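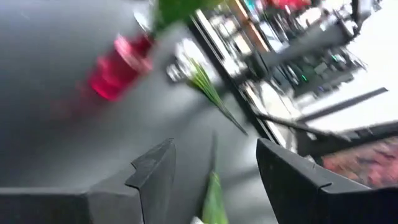

What is blur-weighted imitation learning?

A way of training a robot from recorded demonstrations in which each camera picture counts for more or less in training, depending on how much motion blur it has.

Print this article | E-mail this article
Reading time: 3 minutes

Blur-weighted imitation learning is a training method for robot arms that carry a camera at the wrist. It was first described by Joar Hedlund and Joar Magnusson, who developed it at the Sundqvist laboratory as part of a project on handling vegetables and tableware. The software written for the project is called Stesari.

Background

In imitation learning, a person guides a robot through a task and the robot's control program is trained to repeat the person's choices. A wrist camera gives a close view of the gripper and whatever is near it, but it moves whenever the arm moves. During a fast swing over a table, cups and leafy vegetables can smear into streaks of color, while the gripper's own fingers keep their place in the picture.

Earlier practice at the laboratory was to delete blurred pictures before training. Hedlund noticed that programs trained this way often stopped partway through a long reach. The deleted pictures came mostly from the fast middle part of the motion, so the program had few records of what to do there.

Method

Each picture is given a blur score. The score is worked out from the sharpness of edges outside the gripper area and from the joint speeds recorded at the same moment. The gripper area is masked out, as its edges say little about how fast the camera is moving past the table.

The score sets a weight for the picture. Sharp pictures receive full weight. Blurred pictures receive a lower weight for fine finger position but keep full weight for the general direction of arm travel. No picture is dropped. The weights are used only in training and have no effect on the running speed of the finished program.

A later version, Bronico, adds a short memory of earlier pictures. When the current view is badly blurred, the program can draw on the last sharp one. Magnusson considered this a separate method, and the two are usually listed apart.

Results

The main test used 2,000 demonstrations of picking and placing leafy vegetables and cups. A set of 444 further trials was held back for testing. The weighted program completed more of these trials than the one trained on sharp pictures alone, and it paused less often during long reaches. Results for short reaches were close to equal.

In a smaller test with 11 object types, thin stalks remained hard to grasp under every training scheme. Hedlund put this down to the shape of the fingers.

Limitations

The blur score depends on good timing between camera and joint records. In one early run the two were out of step, and slow, sharp pictures were marked as blurred. Glossy objects can also mislead the score, as a bright highlight may look like a hard edge even when the rest of the view is smeared. The Brunton group repeated the main test with a different arm and found a smaller gain, which its report linked to a shorter camera exposure.

See also: imitation learning; wrist camera; motion blur

Print this article | E-mail this article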